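Sengate Self Storage, Building 5
Monthly fire and access inspection
Date: 17 March 2026

1. Exit doors and routes: PASS
All exits open from the inside without a key. The mat at the Curby Street door has a curled corner. Tape it down for now and order a replacement.

2. Exit signs and emergency lights: ACTION
The light at the top of the north stairs went out after 6 minutes on battery. Battery to be replaced and the test repeated in April.

3. Fire extinguishers: PASS WITH COMMENT
All 31 are on their hooks with pins and seals in place. The tag on the one by the freight elevator is hard to read. Ask Shehu Fire Service for a new tag at the next visit.
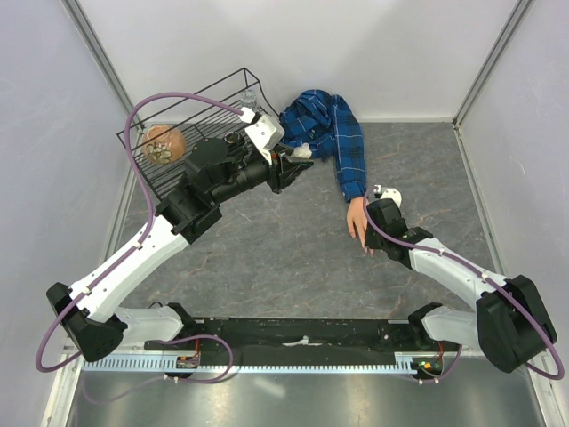

4. Sprinkler clearance: ACTION
Boxes are stacked too high in units 300 and 306. Notices left on both doors. The tenants have until the end of the month to lower them, and the office should call if there is no reply.

5. Freight elevator: PASS
Certificate posted and current. Door sensor tested on each floor. Phone connects to the Vovavau call desk, but the line is faint.

6. Loading dock: ACTION
Yellow edge paint is worn along the left half. One rubber bumper is loose, same as last month. The work order is still open.

7. Electrical room: PASS
Door locked, floor clear, panel labels complete. Spare key returned to the office cabinet.

Comments: Items 2, 4 and 6 stay open. Copy to the building office and to the insurance folder.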